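Trivemholm cast changes, README

A small text dataset of news items and viewer comments on cast departures from the soap Trivemholm. It has 151 items. Each item is one exit story: the character, the date the exit was announced, the last episode the character appears in, and whether a return was left open.

Items came from the Prelix listings pages and the Haberkorn fan archive. Where the two gave different last episodes, the Prelix one was kept. Almost 100 items have at least one viewer comment attached. Recasts are marked "recast" and are not counted as exits - older versions mixed the two.

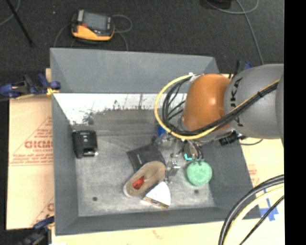 A reader on the Gononura board wrote that the recast label is wrong for the twins storyline, as both parts were merged into a single role and one child was written out for good. Those 4 rows now have the label "merged".

Known gaps: 14 items have no last episode. Characters who left off screen are listed under the last episode they spoke in. Comments are unedited apart from removed user names.

Files: exits.csv, comments.csv, labels.txt. Corrections go in the issue tracker, with a link to the episode page.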